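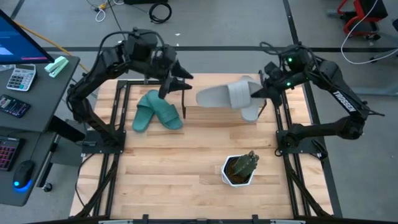 Two-arm table, slippers task. The right arm has the gray pair.

Controls and Planning Software Engineer
Stusar - full time, on site

We make software that tells robot arms where to go and what to do when they get there wrong. There are 14 of us. We're hiring one more engineer to work on motion planning, low-level control and the tooling that holds the two together.

Before you apply, please read the next part. A lot of people come to an interview having watched a great many robot videos, and we lose an hour talking them down.

What we don't believe

We don't believe a learned policy is finished when it works on camera. We train them, we like some of them, and we have thrown out more than we kept. A policy that pairs slippers nicely and then drags a cactus off the table when the pot is moved a hand's width to the left has learned very little about slippers.

We don't believe success rates without a written protocol. If you tell us 95 percent, we'll ask who reset the table, who decided what counted, and how many tries were dropped from the sheet.

We don't believe one big model will make planning go away any time soon. We may be wrong about this. If you think so, bring numbers and we'll happily argue with you over lunch.

What you would work on

The planner. Ours is called Flerkex. It takes two arms sharing one workspace and tries to keep them from arguing over the same bit of air. It is decent in open space and poor near contact. When one gripper is holding something floppy or oddly shaped, Flerkex still treats the load as a box, and a generous box at that. Fixing this would be your first real project.

The control loop. It runs at 200 Hz on a good day. We have a timing problem on the logging side that makes it stutter, and we have blamed it on three different things so far. You'd get to pick the fourth.

Replay and test tooling. Every change to the planner gets run against 300 recorded episodes before it goes near hardware. The runner is slow, the reports are ugly, and it can't tell a dropped object from a placed one without a person looking. We want a full run in under 30 minutes.

Perception, a little. You won't own it, but you'll read that code often, mostly to find out why a strap was taken for a handle.

You should have

Solid C++ and Python, in code other people had to live with.
Time spent on real arms, at work or in school. Simulation alone is not enough for this job.
A working grasp of kinematics, trajectory generation and collision checking. We'll ask you to explain one of them at a whiteboard in plain words.
The habit of writing down what you tried, including the things that failed.

Nice to have, and we mean that: two-arm planning, real-time Linux, soft or deformable objects, any experience building test rigs. A degree is fine. So is no degree.

You probably won't like it here if

You want to publish often. We put out a paper when we have something to say, and so far that has been rare.
You need a clean split between software and hardware. You will tighten bolts and reroute cables, and you'll be the one who resets the table for your own tests.
You expect a road map that reaches past next spring.

Pay and terms

The salary range is sent to every applicant with our first reply, before any interview. Health coverage starts on the first day. There is no equity lottery ticket to dress the offer up. Hours are normal office hours, and the lab is locked at 7 p.m. on purpose.

The job is in our Zellbridge lab. Remote work is possible one day a week once you've settled in, though most of us don't bother when there's a bug on the arms.

How to apply

Send a resume and one page, no more, about a robot behavior you thought was working and later found was not. Tell us how you found out. We read this page first and sometimes don't get to the resume.

We don't use coding puzzles. If the page is good, you'll get a phone call, then a paid half day in the lab with a bug from our own list. You keep the pay whatever happens.

Write to the hiring desk at Stusar, with "Flerkex" in the subject line. Applications are open through September. Recruiters, please don't.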